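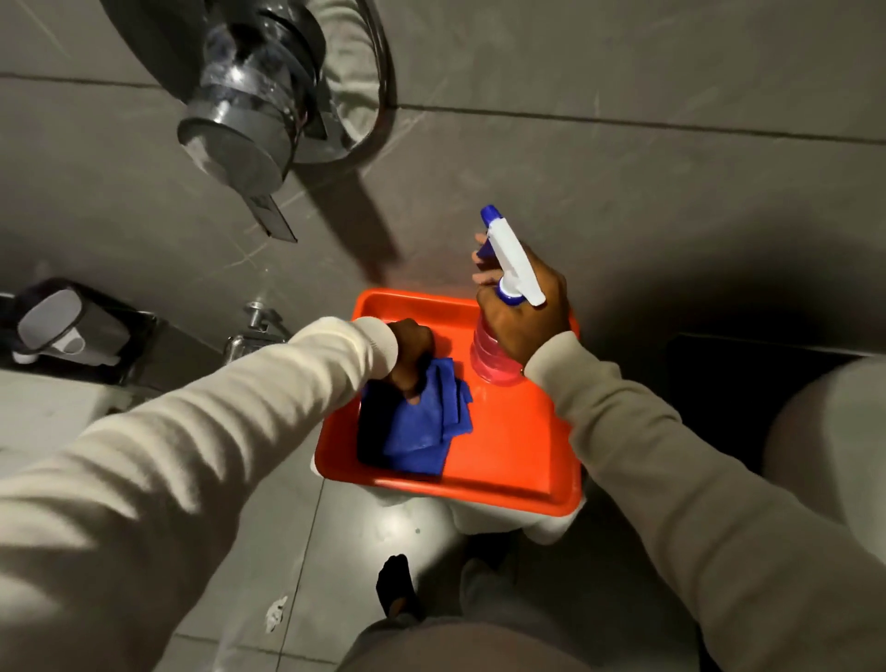 Most of this period went into the step segmenter, and I'm very happy to say it works well enough that the whole team now uses it every day! The segmenter is the piece of software that takes a first-person recording of a household job and cuts it into steps the planner can learn from: pick up, hold, spray, wipe, put back. Bathroom jobs were where the old version fell apart. It wanted one label for each stretch of time, and people use both hands at once. With the left hand pinching a fold of blue cloth and the right hand around the neck of a spray bottle, both over the same orange tray, it would choose one hand and throw the other away. The new version keeps a separate track for each hand and lets them overlap, and the planner reads both.

Numbers first, as you asked after the May call. We have 3225 labeled clips in the Drastgate set, all of them checked by a second person. Of those, 334 are held back for testing and never touched in training. On the held-back clips the segmenter puts the step boundary in the right place 85 percent of the time, which meets the target in the work plan. Left-hand steps are still weaker than right-hand ones, and I'd like to close that gap before we move on to kitchens.

Perception. Chrome gave us trouble (shiny pipes and fixtures kept showing up as extra objects, and so did their shadows on dark tile). Dewan, our labeling tool, now has a "reflection or shadow" tag, and training with it cleaned up a lot of the false objects. See-through bottles are better too. The model used to follow the colored liquid and lose the sprayer head, so the predicted grip point slid down the bottle. We now label the head, neck and body as separate parts of one object, and the grip point stays up where a hand would go.

Planning. This is the part I'm most excited about. The planner takes the two hand tracks and builds a small graph of which steps have to wait for which. Holding the cloth and picking up the bottle can run side by side, but wiping waits for spraying. Morena Cirillo wrote the first version in a week and has been tightening it ever since. She also added a replay view, so you can scrub through a recording and watch the graph fill in next to it. It has saved us hours of staring at log files, and I'd love to show it to you on the next call.

Control. Less to report. We ran 100 trials of the pick-up step in the simulator at Clurkdale, mostly to shake out the connection between the planner and the arm controller. Two bugs came out of that. One was a timing problem, where the second arm started before the first had confirmed its grip, and that is fixed. The other is a slow memory leak in the replay logger, still open. It doesn't affect results but it does mean restarting the logger after a long session.

What slipped: the cloth model. Folded cloth is hard, and our simple version treats a stack of corners as one solid lump, so it can't tell the planner which layer to lift. I had hoped to have layers working by now. We have moved that work to the front of the next period and pushed the voice command feature back to make room for it.

Budget is on plan. The one change I'd like you to approve is moving the unspent travel money into labeling hours, which would cover the left-hand clips. The Tanmont test bathroom is booked for the next round of recordings, and I'll send the updated work plan along with the label guide once Morena has gone over the new tags.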